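Unit 3: Shared Equipment and the Claims Made for It
Handout to accompany the second session. Course notes by Godelieve Groen.

Last time we looked at the kettle. Today it is the bottled water dispenser, a piece of furniture that most offices acquire without ever deciding to. Please read these notes before the discussion and bring your objections.

The usual argument for a dispenser has two halves. The first is that people drink more water when there is a cooler near their desks. Perhaps they do. The studies handed out by suppliers tend to ask staff how much they think they drink, which tells us about staff opinion and very little about water. The second half is that bottled water is cleaner than the mains. In a building with sound pipes I have yet to see a convincing case for this, and the taps on the dispenser need cleaning like any others.

Mimoza Vukčević kept the accounts for one office, Bumadby, over a full year. The bill came to 1,383 euros, counting water, rental and the deposits on jugs that were never sent back. She had expected the water to be the largest item. It was the rental. 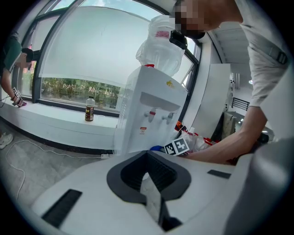 Placement gets less attention than price, and I think it should get more. A dispenser goes where there is a socket and a bit of spare floor, which often means beside a window. Suppliers advise keeping jugs out of direct sun, then deliver to rooms that are glass down one side. A white roller blind drawn most of the way down, with the greenery showing underneath, is a fair compromise, provided it stays down in August. The second thing to look at is whatever gathers next to the machine. Clear plastic bags with red packaging, heaped up beside it, are typical: any low surface near water becomes a shelf for things with no other home. Rok Bošković calls this "drift" in his essay (see reading list). I find the word a little grand for clutter, but the pattern is real.

On taps: a red ring conventionally means hot. A plain one may be cold or room temperature, depending on the model and on whether anyone has switched the cooling on. Do not assume. In our own survey 3 people out of 70 knew where the cooling switch was.

On jugs: the inverted jug is an old design and a good one for the machine, less good for whoever has to lift it. Elero's guidance says to change jugs in pairs – sensible advice, widely ignored.

For discussion

Would you keep the dispenser at Bumadby? Give the strongest case against your own view first.

What evidence would persuade you that people drank more after one was put in?

Reading: Bošković, "Drift"; Vlachou, "Paying for Water Twice", first two sections only.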